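4. Enregistrer une démonstration à deux bras

Ce chapitre suppose que vous avez terminé le chapitre 3 (étalonnage) et que les deux bras répondent aux poignées de commande. Si vous avez sauté le chapitre 3, retournez-y. Le logiciel Kasum ne vous le reprochera pas, il enregistrera sans broncher quarante minutes de mouvements inutilisables.

4.1 Préparer la table

1. Tendez le tissu noir sur le plateau. Quelques plis sont tolérés. Une bosse sous l'objet à saisir ne l'est pas.
2. Fixez l'objet principal au centre, dans la zone que les deux pinces peuvent atteindre sans se toucher. Pour l'exercice de rangement, c'est l'égouttoir.
3. Placez le bac de départ à droite de l'égouttoir, bord contre bord.
4. Repérez la position des objets avec du ruban adhésif ou une photo. « Je m'en souviendrai » n'est pas une méthode de repérage, même dite avec assurance.
5. Repoussez vers le mur ce qui ne sert pas à la tâche. L'idéal serait de l'enlever, mais nous connaissons les ateliers.

Note : si vous laissez des outils au fond de la table, laissez-les au même endroit pendant toute la série. Le modèle apprend volontiers à se repérer sur un tournevis, puis se trouve fort dépourvu quand quelqu'un le range.

4.2 Mettre les bras en position de départ

1. Tenez les deux poignées à hauteur de coude, pouces dégagés des gâchettes.
2. Appuyez sur DÉPART. Les bras rejoignent leur position à vitesse réduite.
3. Attendez que les deux pinces soient immobiles avant de toucher quoi que ce soit. Cela prend presque 12 secondes et semble toujours plus long.
4. Ouvrez et fermez chaque pince une fois. Si la pince gauche obéit à la main droite, les poignées sont inversées : échangez-les, sans chercher à vous adapter.

Attention : ne passez jamais la main entre les pinces quand la commande est active. Le mode suiveur reproduit vos gestes, y compris celui que vous ferez en éternuant.

Attention : vérifiez que le câble de chaque pince forme une boucle souple et qu'il ne traîne pas au-dessus du bac. Un câble pincé arrête le bras. Un câble presque pincé attend la dixième démonstration.

4.3 Enregistrer

1. Choisissez la tâche dans la liste et vérifiez son intitulé. Renommer une série après coup est possible (voir annexe C), et personne n'en a jamais tiré de plaisir.
2. Appuyez sur ENREGISTRER, puis comptez jusqu'à deux avant de bouger.
3. Amenez la pince droite au-dessus du bac, doigts orientés vers l'égouttoir.
4. Descendez, saisissez l'objet, remontez. Gardez une vitesse régulière. Les hésitations sont apprises avec le même soin que le reste.
5. Présentez l'objet à la pince gauche si la tâche prévoit un passage d'un bras à l'autre. La pince droite ne lâche qu'après la fermeture complète de la gauche.
6. Glissez l'objet entre deux tiges de l'égouttoir. En cas de contact, reculez et recommencez l'approche. Ne forcez pas : vous ne sentez pas la résistance, la tige si.
7. Ramenez les deux bras en arrière, puis appuyez sur FIN.
8. Indiquez RÉUSSI ou ÉCHEC. Une démonstration où l'assiette tient par miracle est un échec.

Une série complète compte 40 démonstrations. Faites une pause toutes les 10, même si vous vous sentez en forme, surtout si vous vous sentez en forme.

4.4 Contrôler le cadrage avant chaque série

La vue de tête doit montrer les deux pinces, l'égouttoir entier et le bac. Comparez votre écran à la vue ci-dessous, prise bac vide, pince droite au-dessus du carton. Le rouleau de ruban au premier plan n'appartient pas à la tâche.

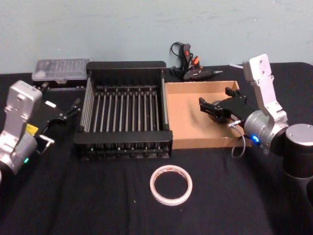
Farzana Tanoli fait remarquer que l'étape 4 du point 4.3 se lit mieux qu'elle ne s'exécute : à ses débuts, elle ralentissait toujours juste avant de fermer la pince, et le robot marquait ensuite le même petit arrêt, avec application. Elle conseille de faire cinq passages à blanc, sans enregistrer, et de ne garder la série que si l'on peut parler d'autre chose en la faisant. Nous avons essayé, le conseil est bon.

4.5 Si quelque chose ne va pas

Le bras suit avec du retard : fermez les autres programmes du poste de commande, navigateur compris. Oui, celui-là aussi.

Un bras se fige en cours de geste : lâchez les gâchettes, reposez les poignées, puis appuyez sur REPRISE. La démonstration en cours est perdue, les précédentes sont conservées.

Code 2852 à l'écran : la vue de tête n'est plus transmise. Rebranchez la caméra et reprenez au point 4.4.

La pince se ferme à côté de l'objet : refaites l'étalonnage du chapitre 3.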